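Speaker notes, robotics club talk
Slides are on the club drive. Keep it under the half hour, I always run over.

(Slide 1, title)
Hi everybody, thanks for staying late! I'm Emilian Olteanu, I'm in my second year with the club, and I'm going to talk about laundry. Wait for the groan. Yes, we had a whole semester and we picked folding T-shirts.

(Slide 2, how we got here)
Quick bit of history. Last spring we did the block stacking contest and came in fourth, and on the ride home Hugo said blocks are too polite, they stay where you put them. So in November we pitched cloth to Estíbaliz Sotomayor, our advisor, and she said fine, but start with one shirt and one arm. We did not listen. We started with two shirts and lost most of a month (look at Hugo here).

(Slide 3, the team)
Hugo Delorme on the gripper, Ilango Poduval on the training side, me on teleoperation and snacks. The project is called Prirkeo, which was Ilango's password hint at some point. Please don't ask him about it.

(Slide 4, collecting demos)
Slow down here, people want this part. We drove the arm by hand and recorded every try, start to finish. 1,632 tries by the end! We threw out 239 of them, mostly my early ones, where I yank the sleeve like I'm starting a lawn mower. Play the lawn mower clip. Let them laugh, then go on.

Mention the wrist camera. It sees what the fingers are doing and not a whole lot else, so you learn to drive from a pretty strange point of view. My neck hurt for the first week and I have no idea why, I was sitting down.

(Slide 5, why cloth is hard)
A block has corners. A bunched-up shirt has, well, folds, and then some more folds, and the hem could be anywhere in there. We tried telling the model to go for the highest point and it happily grabbed the middle every time. Going for a seam or a hem worked a lot better. Somebody will ask about suction. Answer: we tried it for one afternoon, ask me after.

(Slide 6, results)
78 percent on picking up an edge, starting from a crumple. Full folds are way lower, I'll put the chart up and just let it sit there. Only 4 perfect folds in the final run, and I have watched the video of each one more than I've watched some movies.

(Slide 7, what we'd change)
Softer fingertips. More shirts in more colors, we leaned on red far too much. Label the clips the same day, please, whoever takes this over next year!

(Slide 8, questions)
Thank Estíbaliz, and thank Réjean Beaudoin for the late key to the lab. Leave the last slide up during questions. 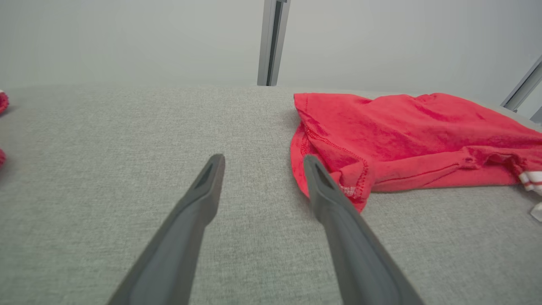
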